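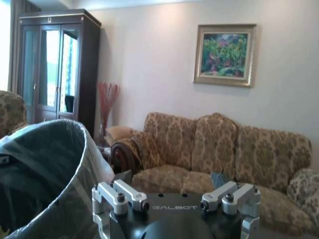
Figure 2. Living room with a glass-doored wardrobe, a patterned three-seat sofa and a framed painting.

4.2 The furniture that gets to stay

I went into the living rooms expecting people to talk about comfort. Mostly they talked about matching. The room in Figure 2 is a good place to start, as the sofa and the armchair over by the window are both upholstered in gold and brown damask patterns, and once you've noticed that, it's hard to see either one as a separate purchase. People in Nenholm call this "the set" (always with the article, even if one of the pieces is long gone), and the set came up in 13 of my household interviews before I'd asked a single question about seating.

What I mean by a set is looser than what a furniture store means by it. I counted two pieces as a set if the person living with them called them one. That sounds like cheating, and a reader of an early draft told me so, but a stricter rule gave me silly results. I had a couple with chairs from one decade and a sofa from another, covered years later in the same cloth, and they would have been thrown out of the sample. They'd paid more for the reupholstery than they had for the sofa! If that isn't a set, I don't know what I'm studying.

The wardrobe took me longer to think through. My coding sheet, borrowed from the Cisternas pilot, had wardrobes under bedrooms and nowhere else, so for the first few visits I was scribbling them in the margin. Then I kept meeting them in living rooms – big dark wooden ones, and quite often with glass in the doors. The glass matters, I think. A solid wardrobe in a living room reads as storage that ran out of bedroom. Glass doors give the daylight something to do, and in Figure 2 the middle one picks up the window so strongly that it's the reflection you look at first. Several people told me they'd placed a glazed piece where it would catch the light, and one woman had turned hers down twice before a sister talked her into trying it opposite the balcony.

I was also curious about what goes on the wall over a sofa. The painting in the figure is a landscape full of pink and purple blossoms in an ornate gold frame, and gold frames turned out to be a favorite with owners of patterned sofas generally. When I asked why, I got a lot of shrugs and one very firm answer about brown furniture needing "something with flowers in it." I like that answer and I've used it as the working label for a whole group of rooms (see the appendix, where it's shortened to SWF). Dried branches belong in the same group. They were nearly always red or silver, nearly always in a corner, and people tended to forget them when they listed what was in the room. I started asking about corners separately in February, after Yamila Villalba went through my first transcripts and pointed out how much my own notes mentioned that the residents had left out.

Now for the numbers, such as they are. The full inventory runs to 2,791 items, and 1,151 of those were entered as "staying" when I asked what would come along in a move. Big upholstered pieces did better than I'd guessed. I had assumed a three-seater would be the first thing to go, given the stairs in the older Skodton buildings, and some people did laugh at me when I brought up the stairs. But a sofa that belonged to a set was hard to let go of, even for people who complained about it at length in the same breath. "It's too big, it was always too big," one man told me, and then he marked it as staying. The chair too.

I don't want to lean on this too hard. I asked about an imaginary move, and it's easy to be loyal to a sofa you don't have to carry. The two households that really were moving gave shorter lists than anybody else, and I talk about them on their own in 4.4. I should also say that my Caletti interviews were done in kitchens, at the residents' suggestion, so the answers about living room pieces there came from memory. They tend to be vaguer on color and surprisingly sharp on price.

What I do feel safe saying is that the items in these rooms were rarely judged one by one. Ask about an armchair and you get the sofa. Ask about the painting and you hear about the wall color, and how long it took to agree on it. My item-by-item form worked against that, and for the second round I added a blank line under each entry that just says "goes with." It was filled in more often than any other line on the sheet.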